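FOR IMMEDIATE RELEASE

Natutstead opens its Thursday Folding Table to the whole neighborhood this May

Bring your shirts, bring your sheets, bring the lid that won't go back on the box

SERPORT - My name is Prasetyo Ginting and I run Natutstead, the home-care workshop on the upper floor of the old Osman building. I'm supposed to write this in the third person, I know, but I tried it twice and it sounded like someone was talking about me behind my back. So you get me!

The news is this. Starting in May, our Folding Table will be open every Thursday evening to anyone who lives in Serport or can get here by seven. Up to now it has been a members' evening, mostly because the room is small and I am slow at answering email. We've cleared out the back half, we've got more table space, and we're ready for company.

If you've never heard of us, Natutstead teaches people how to look after the cloth they already own. Shirts, bed linen, tablecloths, the good towels, the christening gown that has been in a grocery bag since your aunt moved. We wash, we mend a little, we fold a lot, and then we put things away so that they come out again in decent shape. The last part is the one people skip, and it's the one I like best.

The open evenings run until 9 p.m. and cost $7 at the door. Members still come free. You can stay the whole time or just do one shirt and go home, and plenty of our regulars do exactly that.

What happens at the Folding Table

We start with the table itself. Every work surface gets a clean white sheet before any clothes come near it, big enough to go over the whole top and hang down at the front. My mother did this on the kitchen table and I thought she was being fancy. Then I had a table of my own, with a sticky patch I could never find until a white sleeve found it for me, and I understood her completely.

A sheet also gives you a bit of grip. A shirt on bare varnish slides around while you're trying to square up the shoulders (and if it's a slippery fabric, good luck). On cotton it stays more or less where you put it. It doesn't have to be ironed, by the way. People apologize to me about their wrinkled sheets all the time and I promise I don't care.

Then comes the shirt. We teach white shirts first, as they show you everything: every crease, every bit of collar that's rolled under, every shadow where the back panel has bunched up. If you can get a white shirt flat you can get anything flat.

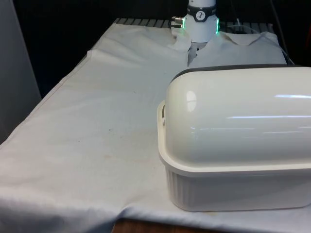
Collars are where most beginners get stuck. I tell people to leave the body of the shirt in whatever heap it wants to be in and deal with the collar before anything else. Button the top button, run your thumbs from the middle out to the points, and let it stand up the way it would on a neck. After that you turn the whole thing face down and the rest will more or less follow. Sleeves go in toward the spine, cuffs pointing at the hem, and then it's one fold or two depending on the box.

And the box matters! I've become a bit of a bore about boxes. For the evenings we like a plastic one with a proper lid, and I'm fond of the kind that rises in the middle, since a flat lid presses down on whatever you put on top and you get a stripe across the chest of your nicest shirt. Wipe it out first. Let it dry longer than you think you need to. Line it with an old pillowcase if you've got one to spare.

Please don't store anything even slightly damp. I mean it. I have opened boxes at this workshop that I still think about.

Why we're opening it up

Last fall we held a one-off evening called Trolell, named after a folding song one of our members sings to her kids (I can't spell the rest of it, so don't ask). It was meant to be a small thing for neighbors in the building. We put up 26 chairs and ended up with people sitting on the stairs, pairing socks on their knees. One man brought a tablecloth from his parents' restaurant that was longer than our room, and we folded it out in the hallway with a line of strangers holding the edge. It was the best night we've had here.

After that I kept getting stopped in the street by people wanting to know when the next one was. I'd say it was members only and feel terrible. So we sat down over the winter and worked out how to do it properly, and Trolell is now the name of the whole open program.

Over 14 weeks we'll go through the following, though I reserve the right to get sidetracked:

Shirts and blouses, collars especially
Fitted sheets (bring patience, bring a friend)
Towels and table linen
Knitwear, and why I don't want it on a hanger
Baby clothes you're keeping
Packing a box for a season
Packing a box for ten years

You don't need to come to all of them and they don't build on each other much. If you miss the fitted sheet night I will show you in the kitchen while the kettle's on.

The linen shelf

Alongside the evenings we're starting a linen shelf. If you've got sheets, pillowcases or plain shirts that are clean and have some life left in them, bring them along. We'll check them over, fold them and box them up, and anyone in Serport who's setting up a home can come and choose what they need. No forms. Our goal is to pass on 1,000 pieces by the end of the program, and yes, a pair of pillowcases counts as two.

We can't take duvets, pillows or curtains, as there's nowhere to put them. We also can't take things that need washing, much as I'd love to, because our machine is an ordinary household one and it's already doing its best with the table sheets.

A few practical things

Come up by the side entrance of the Osman building, as the front door is locked after six. There's an elevator, it's slow, and it does get there. The room has good overhead light and a bench for anyone who'd rather sit to fold. Kids are welcome if they come with a grown-up, and in my experience they're better at socks than any of us.

Bring one to three things you'd like to work on. They should be washed and dry. If you don't have anything with you, there's always something on the table that needs doing, so come anyway. Tea is on us and cookies are on whoever remembers them.

You don't have to book, but if you're coming as a group of more than four I'd be grateful for a heads-up so I can lay another table.

For press

Reporters and photographers are welcome at any of the open evenings. I'd just ask that you say hello first and check with people before you take their picture - some folks are happy to be seen wrestling a fitted sheet and some really aren't. I'm glad to talk before or after the session, and I'll warn you now that I'll probably hand you a shirt while we do it.

About Natutstead

Natutstead is a small home-care workshop in Serport offering classes and open evenings in washing, light mending, folding and storage. Trolell is its open Thursday program, beginning in May.

Contact: Prasetyo Ginting, Natutstead, Osman building, side entrance, Serport. Mornings are best for calls. In the afternoon I usually have my hands full and the phone is under something.

ENDS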